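발두스 과일 나눔·보관 개선 사업 중간보고
제출처: Jorstead 기금 사업담당
작성: Balus 과일나눔방
2023-05-20

늦어서 죄송합니다. 어제까지 드리기로 했는데 냉장고 수리 건이 끼어서 밀렸습니다. 급한 대로 정리해서 보냅니다. 표는 따로 안 만들었고 글로만 씁니다. 영수증은 스캔해서 별첨.

1. 지금까지 한 일

4월 첫째 주부터 사과 들어오기 시작. Gundora 농원에서 저장 사과를 상자로 받았고, 총 62상자. 당초 계획은 78상자였는데 저장고 물량이 예상보다 빨리 빠져서 나머지 16상자는 아직 못 받음. 농원 쪽에서는 다음 달 안에 보내준다고 하는데 저장 기간이 길어진 사과라 상태 봐야 알 것 같습니다. 상태 안 좋으면 안 받고 가을 햇사과로 돌리는 것도 생각 중. 이 부분은 기금 쪽 승인이 필요한지 확인 부탁드립니다.

선별은 들어온 날 바로 하는 걸 원칙으로 했습니다. 처음 두 번은 못 지켰습니다. 첫 입고 때 작업대가 아직 안 와서 바닥에 상자 펴놓고 했고, 두 번째는 비가 와서 하차가 늦어졌습니다. 그 뒤로는 다 지킴.

선별 기준은 간단합니다. 눌린 자국, 꼭지 주변 갈라짐, 무른 데. 이 세 군데만 봅니다. 처음에는 색까지 나눴는데 시간이 너무 걸리고 받는 분들은 색은 별로 신경 안 쓰셔서 뺐어요. 꼭지 쪽이 노란 것도 그냥 같이 나갑니다. 크기는 큰 것, 작은 것 두 가지로만. 작은 건 아이들 간식용으로 따로 담는데 반응이 좋습니다.

나눔은 주 2회. 현재 받는 가구는 41가구. 신청서에는 30가구로 적었으니 늘어난 셈인데, 한 가구에 가는 양은 신청서 그대로 유지하고 있습니다. 가구가 더 늘면 물량 계산을 다시 해야 합니다. 대기 신청이 계속 들어오는데 일단은 연락처만 받아두고 있음.

2. 보관

제일 문제였던 부분. 작년에는 사과를 감자랑 같은 칸에 두는 바람에 감자 싹이 빨리 났고, 사과에서도 흙냄새가 난다는 얘기를 들었습니다. 올해는 칸을 나눴습니다. 사과는 안쪽, 감자하고 양파는 문 쪽. 바나나도 가끔 들어오는데 사과랑 절대 같이 안 둡니다.

Conneely 중고 냉장고 한 대 들였습니다. 예산 항목상 '보관 설비'. 처음 2주는 잘 돌아갔는데 온도가 자꾸 올라가서 이번 주에 기사 불렀고 문 고무패킹 교체했습니다. 수리비는 예비비에서 썼고, 금액은 별첨 영수증 참고해 주세요. 교체 후로는 온도 안정적. 하루 두 번 적는 온도기록지도 같이 스캔했습니다. 4월 중순에 이틀 비어 있는데 기록지를 못 찾은 거라 빈칸 그대로 두었습니다. 나중에 찾으면 보내드리겠습니다.

신문지로 한 알씩 싸는 방법도 해봤습니다. 확실히 덜 마르긴 하는데 손이 너무 많이 가요. 지금은 상자 바닥하고 층 사이에만 깝니다. 싸는 건 오래 둘 것만.

3. 작업대와 깔개

회색 매트로 정했습니다. 처음에 흰색 깔았다가 때가 너무 타서 일주일만에 바꿈. 회색은 얼룩이 좀 있어도 작업하기 괜찮고, 빨간 사과가 잘 보여서 흠집 찾기도 편합니다. 다만 매트에 부스러기랑 점 같은 게 자주 붙으니까 선별 끝나고 한 번, 시작 전에 한 번 닦는 걸로 순서를 정했습니다. 긁힌 자국은 닦아도 안 지워지네요. 쓰는 데 지장 없어서 그냥 씁니다.

조명은 한쪽에서만 들어와서 그림자 지는 쪽은 과일을 돌려가며 봐야 합니다. 스탠드 하나 더 사면 좋겠는데 이번 예산에는 없음. 잔액 보고 나중에 말씀드릴게요.

4. 버리는 양

신청서에서 약속드린 게 폐기량 줄이기였죠. 선별에서 빠진 사과는 바로 버리지 않고 잼이나 말랭이용으로 돌립니다. 무른 데만 도려내면 쓸 수 있는 게 생각보다 많았습니다. 지금까지 만든 잼이 41병. 받는 가구 수하고 숫자가 같은데 한 집에 한 병씩 간 건 아니고, 필요하다는 집에 두 병 간 경우도 있고 안 드시는 집도 있었습니다. 병은 재사용이라 소독을 꼭 하고 있고, 뚜껑은 새로 샀습니다 (별첨 영수증 네번째 장).

말랭이는 아직 잘 안됩니다. 두께가 고르지 않아서 어떤 건 바삭하고 어떤 건 눅눅해요. 채칼을 바꿔볼 예정. 건조기도 빌려 쓰는 거라 원하는 날에 못 돌리는 경우가 있습니다.

껍질이랑 심은 퇴비통으로. 날이 더워지면서 초파리가 생겨서 뚜껑 있는 통으로 바꿨습니다. 통은 예산 안 쓰고 있던 거 씀.

폐기량 무게는 이번 보고에 못 넣었습니다. 저울이 중간에 바뀌어서 앞뒤 숫자가 안 맞아요. 다시 맞춰서 최종보고에 넣겠습니다. 앞의 기록은 버리지 않고 가지고 있습니다.

5. 예산

과일 구입: 입고분만큼 집행, 나머지 16상자분 남음
보관 설비: 집행 완료
작업대, 깔개: 집행 완료. 흰색 매트 산 것까지 포함이라 조금 넘었고 넘은 금액은 소모품에서 메움
소모품(봉투, 뚜껑, 신문지 묶음용 끈): 집행 중
운반비: 기름값이 올라서 빠듯합니다. 여름까지는 버틸 듯
예비비: 냉장고 수리에 일부 사용

항목 간 이동이 한 건 있는데(깔개←소모품) 사전에 말씀 못 드렸습니다. 사유서 필요하면 양식 보내주세요. 바로 써서 드리겠습니다.

6. 잘 안 된 것

안내문. 사과 보관법을 한 장짜리로 만들어서 봉투에 넣었는데 글씨가 작아서 어르신들이 못 읽으셨습니다. 글씨 키우고 내용 줄여서 다시 뽑는 중. 냉장 보관, 다른 과일하고 따로, 이 정도만 남깁니다.

나눔 시간도 한 번 바꿨습니다. 오전만 했더니 일하시는 분들이 못 오셔서 한 번은 저녁으로 옮김. 옮긴 뒤로 안 찾아가는 봉투가 많이 줄었어요. 저녁에는 주차가 복잡해서 하차는 여전히 낮에 합니다.

7. 다음 달까지 할 일

남은 16상자 받을지 말지 결정
안내문 새로 뽑기
채칼 바꾸고 말랭이 다시 시도
저울 기록 정리
대기 가구 어떻게 할지 안 만들어서 보내드리기
여름 과일은 뭘로 갈지도 정해야 합니다. 자두 얘기가 나오는데 잘 무르는 과일이라 고민. 복숭아는 더 무르고요. 의견 있으시면 주세요.

빠진 거 있으면 메일 주시고 급하면 전화 주세요. 월요일 오전은 입고가 있어서 못 받을 수 있습니다. 별첨은 영수증, 온도기록지, 안내문 예전 것 이렇게입니다.

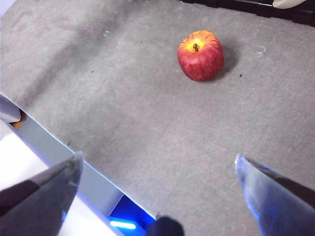

Jorstead 사업담당: 보고 잘 받았습니다. 남은 16상자를 가을 햇사과로 돌리는 건 사업 기간 안에만 들어오면 별도 승인 없이 가능하고, 변경 내용만 메일로 한 줄 남겨 주세요. 깔개 쪽 항목 이동은 사유서가 필요해서 양식을 오늘 중으로 보내드립니다. 폐기량은 최종보고에 넣으셔도 되는데 저울 바뀐 날짜는 꼭 같이 적어 주시고요. 여름 과일은 자두로 하신다면 한 번에 받는 양을 줄이고 입고 횟수를 늘리는 쪽이 나을 것 같습니다. 운반비가 더 들 테니 견적 나오면 먼저 보여주세요.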